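Room Setup and Desk Assistant (part-time, fixed term)
Ekdale Workspaces, second floor

Ekdale Workspaces is looking for one person to keep our shared desk rooms and glass meeting rooms in order. The job is part time, 19 hours a week, and starts in November. It runs for six months and may be extended.

The second floor has open desks along the walls and meeting rooms behind glass partitions. Members book by the hour or by the day, so the same desk can change hands several times before evening. You would get each place ready between bookings and put things back where they belong.

The work includes:

- Clearing cups and dishes from the desks and running the dishwasher.
- Wiping desk tops with the cleaner we supply.
- Cleaning fingerprints and tape marks off the glass panels.
- Dusting the blinds and setting them to the same height when a room is free.
- Putting up and taking down the paper signs for booked rooms.
- Checking the ceiling lights and reporting any that are out.
- Restocking the supply shelf. We go through 1,000 paper towels quickly, so the order has to go in before the last pack is opened.

You would also answer simple questions from members, such as where the printer is or how to change a booking. Anything about bills or contracts goes to the front office.
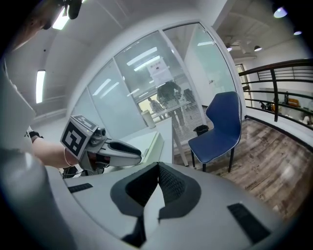
Shifts are in the early morning and late afternoon, with a break between them. The morning shift starts at 6:30. If you can only work one of the two, say so in your application and tell us which. We will consider splitting the job between two people.

No experience is required. You should be able to stand for most of a shift, lift a box of paper, and use a step stool. Please be comfortable working near people who are on calls or in the middle of something. If a desk is in use, leave it and come back later.

Pay is hourly and paid every two weeks. You get a key card, a locker and free coffee. Training takes two shifts and is paid at the full rate.

To apply, send a short note with your work history and the hours you can do. A resume is fine but you do not need one. Bring it to the front desk, room 715, or use the form on our jobs page. Notes sent through the form can be up to 3,000 characters. We will reply to everyone, and interviews are held in the building so you can see the rooms.

Recent listings
Evening Receptionist, Ekdale Workspaces
Warehouse Packer, Stesora
Kitchen Helper, Karunaratne Catering
Office Mover (weekends), Sosus
Window Cleaner, Ekdale Workspaces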